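Steltcombe shared shop, arm bench, weekly check
Filled in by: Bence Csonka
Tuesday, before evening session
Status key: OK / FIX / STOP. Comments go under the line, initial them if they aren't mine

1. Table and base
Base clamps tight: OK
Took a quarter turn on the left one. Same as last week so it's creeping. Mark the screw with paint pen, then we'll know.
Table doesn't rock: OK
Table legs locked: OK
Floor tape still down: FIX
Corner by the door peeling again. Roll of yellow in the Barnach cabinet, second shelf. Did not have time.

2. Power
Supply on its own outlet, no strips: OK
Supply fan running, vents clear: OK
Dust in the vents, blew it out.
E-stop kills motor power: OK
Pressed it 3 times, arm powered down each time. Remember it sags when the power goes, so hold the forearm or park it low first. Tibor has the bruise.
E-stop within reach of the person at the keyboard: FIX
It was behind the monitor. Again. Moved it to the front edge, needs to be screwed down there. Velcro isn't holding.

3. Arm
All joints move by hand with power off, no grinding: OK
Joint 2 a bit notchy near the bottom of travel. Not new. Watch it.
Visible fasteners snug: OK
Gripper mounting plate, both screws: OK
Blue threadlocker on these, don't just crank them.
Fingers open and close full range: OK
Soft limits loaded: OK
Limits file is the September one. The older file on the desktop should be deleted, someone will load it.
Speed cap set for bag work: OK
Set to 18 percent. Leave it there untill the handle grab is reliable.

4. Cables
Connectors seated: OK
No nicks or flat spots: OK
Strap holding the gripper cable: OK for now
Slack at the gripper: FIX
Thin cable hangs way too low. With the arm out over the bag the loop comes down across the top of it, and the zipper pull or a handle could catch it. Shorten the loop, add a second strap on the forearm. Leave enough for full wrist roll, check at both ends of travel before tightening.
Thick cable from the arm across the table: FIX
Just lying there. Needs a clip.

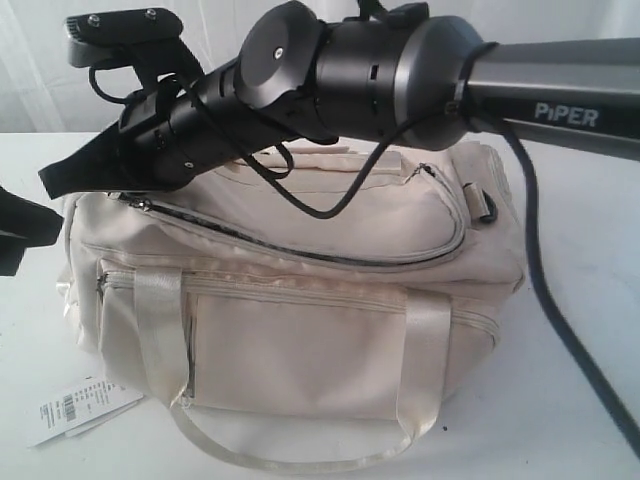
Orsolya Bárány: don't zip tie the forearm please. I did that on the Dekby build and it cut into the jacket after more than 600 cycles, we got dropouts on the gripper and spent a whole evening blaming the driver. Use hook and loop, the wide kind, and put it close to the joint so the cable bends in one spot. Also I'd call this a STOP and not a FIX if anybody's going to run the handle grab tonight.

Fair. Changed to STOP for handle grab only. Free air moves and homing are fine. BC

5. Work area
Nothing loose in reach except the piece being worked on: FIX
Paper tag on the table by the bag. Pick it up, it'll end up in the fingers.
Handles and straps laid flat before start: see note
Front handle loop OK on the table. Ring tab on the end panel, probably for a shoulder strap, is a snag point, keep the approach away from that side.
Curtain clear of full swing: not checked
Ran out of time. Needs the arm at max reach, slow, one person watching the back. Do this before anyone raises the speed.

6. People
Glasses on hand: OK
Two in the room when motors are on: OK
Long hair, lanyards, hoodie strings: reminded everyone
Log book signed: FIX
Last 2 sessions blank. Come on.

To do, in order
Gripper cable, Orsolya's way
Clip the thick cable
Screw down e-stop
Curtain check
Tape
Delete old limits file

Hook and loop is in the Mondal box under the bench, if its empty ask Veronika. Recheck section 4 after and initial here: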